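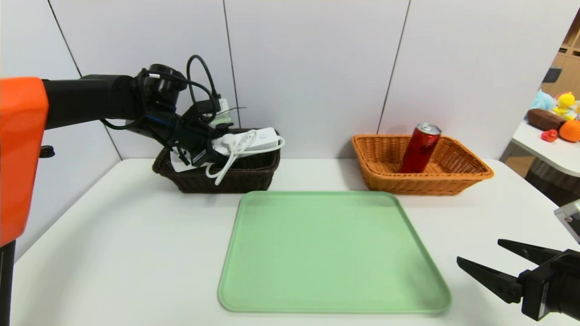

The case for the basket

Ask anyone in Bollcombe where they keep their spare phone charger and you'll get a pause, then a wave towards a drawer. I had one of those drawers for years. Batteries, a torch, takeaway menus from a place that closed, and under it all a knot of cable the size of a grapefruit. Then in March I went to see Purificación Rivas, who has been sorting out other people's kitchens and hallways since she gave up teaching, and I came home and emptied the whole lot onto the floor!

Her method is wonderfully plain. Wicker baskets, no lids, and a tray. One basket takes anything with a plug on it: the power strip, the adapters, the long white lead that goes with something or other. Another is for whatever turns up in the wrong room, such as a drinks can or a single glove. The tray stays clear until you're ready to use it.

"People want boxes with lids," she told me over a very strong coffee. "A lid is where things go to be forgotten. I want you to see the cable every day until you're sick of it."

She likes the baskets in different colours, a dark brown and a pale tan, say, so that you learn them without labels. After a week your hand goes to the right one while you're talking to someone else. The tray should be flat and roomy with a bit of a lip, and she's fond of a soft green because it shows up well against a white table and you can spot a stray screw on it at once.

What goes on the tray? One basket's worth, on a Thursday evening in her own house, though any evening will do. You tip it out, put back what you use, and wind up the leads before they go in. Twelve minutes is her limit, with a kitchen timer, and I was astonished by how much I got through.

Wicker divides people, I know. Ward Verbeke, who sells baskets from a long, low shop in Plovbridge called De Bruijn, has heard every complaint going. It sheds, it snags jumpers, it looks like a tea room. He'll happily talk you round. A tight weave hardly snags at all, he says, and a flared rim is easier to lift with one hand, while straight sides make better use of a shelf. He keeps roughly 200 in stock and let me pick up nearly all of them (I was there until closing).

His advice on care is short. Brush out the dust with an old paintbrush, keep them away from the radiator, and if one starts to creak, wipe it over with a damp cloth and leave it to dry in the open air. He has a log basket at home that belonged to his grandmother and still does its job every winter.

My own two have been on the sideboard for a while now. The plug basket is a bit of a tangle by midweek, with a lead usually trailing over the front, and I've stopped minding. I know where the power strip is. My neighbour came round last night to borrow an adapter and I had it in her hand before she'd finished asking, and she's off to Plovbridge at the weekend to get a pair for herself.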